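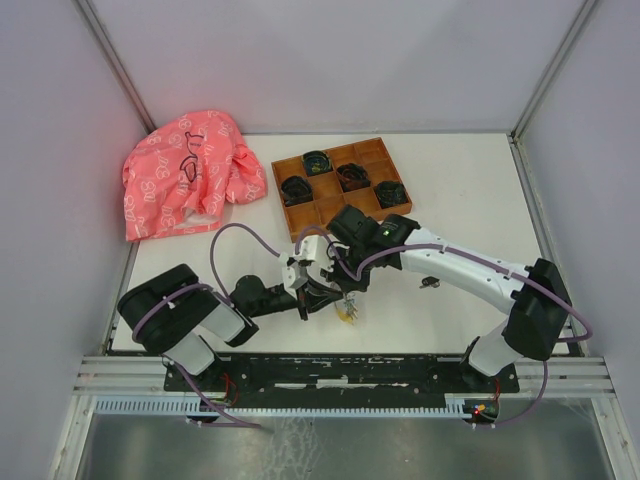

1. Why the tray (keep this short, 2 min)

Two arms, one compartment tray, a pile of small stuff. Sounds easy. Say that, wait for the laugh.
Sock-drawer problem. Each item its own compartment, planner picks the slot, the arms share the middle of the table.
Point at the two gripper ends: so close they overlap from this camera. Packet right under them. This is where the old planner quit on us.
Stack, say it fast: Julus = perception, Graltov = planner, Tanabe = the low level control loop. People mix them up in Q&A, so leave the names on screen.

2. What broke

Collision check ran on the full arm meshes. 50 ms per check, way too slow for a shared zone.
Swapped to capsules. Faster but it thought the grippers were fatter than they are, so it refused anything near the middle.
Fix: capsules for the links, real mesh only for the fingers. Budget for the replan is 32 ms now.
Cables! Not in the model at all. We pad the wrist and hope. Admit this up front, someone will ask.

3. Perception, the hard bit

Clear packets: depth is junk, go with the color mask.
Cloth: no fixed shape, so Julus only gives an outline and a height. Good enough for planning around it.
Metal rings: worst of all. Shiny, tangled, teh mask merges everything into one blob.

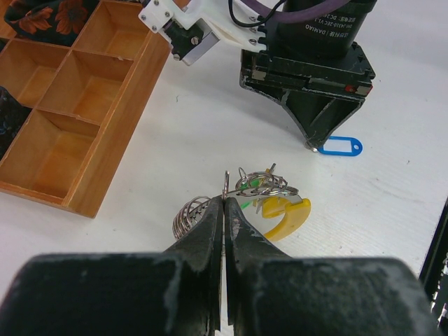 Wrist view: fingertips on the keyring bundle, second arm behind.

So do we split the blob or not? We dont. Treat the bundle as one item, let the planner ask for one slot.
Key tags get their own class. Yellow one overlaps the rings, blue one lies apart. Different grasp rules for each case.

4. Logs and replay (skip if over time)

Dustow records 200 Hz joint state plus every camera.
1154 episodes since August, all replayable against a new planner build.
Demo the diff view ONLY if wifi is ok.

Questions. Repeat them into the mic this time.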